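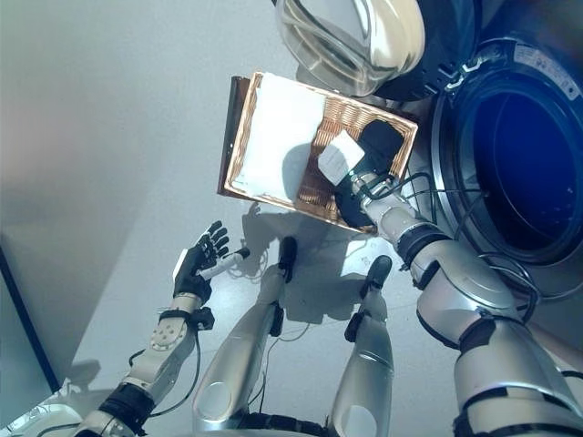
**Progress report to the Mahama Fund**
**Parish Registers and Oral History Project, Diocese of Maltel**
Date of report: 05/12/2019
Submitted by: Adwoa Yakubu, Project Coordinator

## 1. Period covered

This report covers the second half of the grant year. It should be read together with the interim report submitted in March, which set out the condition of the registers at the start of the work and the agreements reached with the parishes. Matters already reported there are not repeated except where the position has changed.

## 2. Registers

The Fund's grant was made for the cleaning, boxing and copying of baptism, marriage and burial registers held in parish houses across the diocese. Some 3000 pages have now been copied. The work at St. Anne's and at the cathedral is finished, and both sets of registers have gone back to their parishes in acid-free boxes with a printed contents list.

The registers from the Rendeo mission have taken longer than planned. Two of the early volumes were bound out of order at some point in the past, and the marriage entries run across both. The archivist decided to leave the bindings as they are and to record the correct sequence in the catalog. We believe this was the right decision, although it added several weeks to the cataloging. A third volume, listed in the 1931 inventory as "Burials, outstations," has not been found. The parish priest has agreed to search the old school office after Easter.

Entries less than 75 years old remain closed to the public, as agreed with the Chancery. Requests from families for their own records are handled by the parish in the usual way.

## 3. Oral history

The recording of older parishioners and retired catechists began later than the original schedule allowed. Interviews are held in the person's own language wherever possible, and each speaker receives a copy of the recording before anything is placed in the archive. One family asked that a recording be withdrawn. It was, and the copies were deleted.

Several speakers described the years when the outstations had no resident priest and catechists led Sunday prayers, prepared couples for marriage and buried the dead. Very little of this appears in the registers, where a visiting priest often signed for a whole season at one time. The archivist has started to add notes to the catalog where a recording explains a gap or a run of entries in one hand.

Transcription is behind. The transcriber engaged in the first half of the year left for full-time teaching, and a replacement began work only recently. The remaining interviews will be transcribed in the order they were recorded.

## 4. Catalog and access

The catalog is kept in Plulora, as proposed in the application. Parish secretaries can search it by surname, village and year. Spelling of surnames varies a great deal in the older books — sometimes within one family on one page — and the catalog now allows more than one form to be attached to an entry. A training morning for secretaries was held at the diocesan center. Those from the northern deanery could not attend because of the state of the road, and a second session will be arranged for them.

## 5. Spending

Spending on boxes and paper supplies was 400 under budget, as the supplier reduced its price for the larger order. Travel was 700 over budget, mainly due to additional journeys to Rendeo. The remaining difference has been met from diocesan funds, and no increase in the grant is requested. A full statement of accounts will follow with the final report.

We ask the Fund to approve one change: that the amount set aside for a printed guide be used for transcription instead. The guide would be issued as a file for parishes to print as needed.

## 6. Work remaining

- Complete cataloging of the Rendeo registers
- Search for the missing burial volume
- Hold the training session for the northern deanery
- Clear the transcription backlog
- Sign the deposit agreement with the Chancery, now in its second draft

The Vicar General has read this report and supports the request in section 5. We would be grateful for the Fund's reply before the new transcription contract is signed.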